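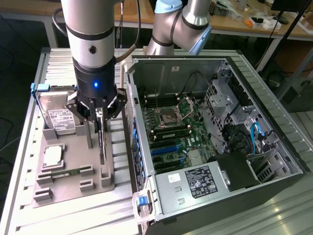 8 November 2022

Sourdough rye, batch 9, for the Vukavbridge bread trial. Starter fed at 7 last night and left on top of the fridge, where it did nothing until I went to bed and then, judging by the crust on the lid, had a party.

Dough: 977 g total, weighed twice. The recipe card says 100 percent hydration. The recipe card was written by someone with drier flour. Held back 40 g of the water and it still poured more than it shaped. Scraped into the long tin (the Kalogeropoulos one, dented corner) and smoothed with a wet spatula.

Flour is the new sack from Skivley. Grayer than the August sack and smells more like hay. Falls through the sieve in clumps. No idea yet if that matters - writing it down so I can claim later that I noticed.

Proof: meant to be three hours, was four and a half. Phone meeting. Pinholes all over the top by then, and the middle had started to sink. Baked it anyway, hot start, then turned down after 20 minutes like last time.

Result: flat lid, one long crack down the left side, a gummy stripe along the bottom as thick as my finger. Flavor very good, annoyingly. Sour but not vinegar. The heel went with butter before I remembered to take the crumb measurements, so the height column for this batch is blank. Batch 6 is blank for the same reason.

Thermometer reads two degrees lower in the left half of the oven than the right. Turned the tin halfway through and the crack still came up on the left, so there goes that theory.

Next time:
Same flour, hold back 60 g of water.
Set a timer for the proof, in another room, a loud one.
Leave the loaf a full day before cutting. This has been on the list since batch 2.

Kilteo want a slice by Friday for their tasting sheet. They can have the right-hand end.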